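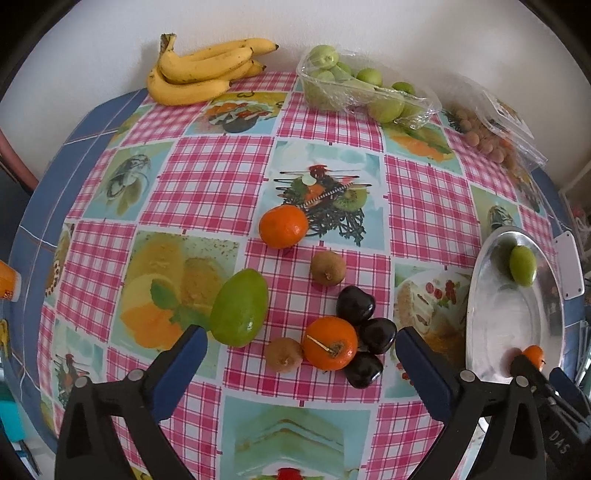 Filed under: Academic Contests / Coaches & Parents

Beverley Bloxham has been writing questions for the Flimendale Spelling and Word Origins Contest for long enough that former contestants now send her their own children. She does it at home, in longhand, with two dictionaries and a pencil she refuses to sharpen until a round is finished. The fruit round is her favorite this year, and she will talk about it at length if you let her. A bunch of bananas on a gingham tablecloth is all she needs to get going. "Banana is a gift to a nervous fourth grader," she says. "The trouble is that they know it's a gift. They start, and then they can't stop. I've heard it with five A's."

The contest takes entries from schools in Flimendale and Dratlow, grades three through eight. There is a written qualifier in the winter and an oral final in May, held in the Dratlow middle school gym, where the sound system has a personality of its own. Out of 100 students who sat for the qualifier this year, 32 went through. Bloxham wrote every word list for both stages, and she has kept the complaints.

"A father wrote to me that 'rhubarb' was unfair," she says. "I wrote back that I agreed with him, and that he should take it up with the Greeks."

She did not plan on any of this. She taught seventh-grade English in Dratlow and was asked to fill in as a pronouncer when the usual one lost his voice on the morning of the final. She read the words off a sheet somebody else had typed. Two of them were spelled wrong on the sheet. "I thought, well, I can do at least that badly," she says, and the next year she was given the job.

Her master list runs to about 2000 words, kept on index cards in shoe boxes. Cards get retired when a word turns up on too many practice sites. "Chrysanthemum" is gone. So is "rendezvous." She is close to giving up on "onomatopoeia," which she says every child over nine can now spell and very few can use.

Most of the study material families buy comes from the Sotiropoulos workbooks, a set of spiral-bound guides sorted by language of origin. Bloxham is polite about them. "They're thorough," she says, and leaves a pause long enough to drive a school bus through. Pressed, she allows that the chapter on German is very good and that the one on French seems to have been written by someone with a grudge.

She is warmer about Kirik, the practice app that many of the Dratlow kids use on the ride home. It reads a word aloud and waits. "It never sighs," she says. "I've been told I sigh."

What does she tell parents who ask how to prepare? Mostly to go home. She likes ten minutes a night – at the kitchen counter, out loud, with the parent getting some of them wrong. She dislikes flash cards at breakfast, matching team T-shirts, and the practice of mouthing letters from the bleachers, for which she once stopped a round. The mouthing, she adds, was incorrect.

Students may ask for the definition, the origin, and a sentence. Bloxham writes the sentences herself and admits that some have gotten away from her. The one for "mortgage" ran long this year, and people laughed in places she hadn't expected. The boy who got the word listened to all of it, asked to hear it again, and spelled it correctly.

Next year's lists are already started. She is up to the letter F, and she will not say what is in it.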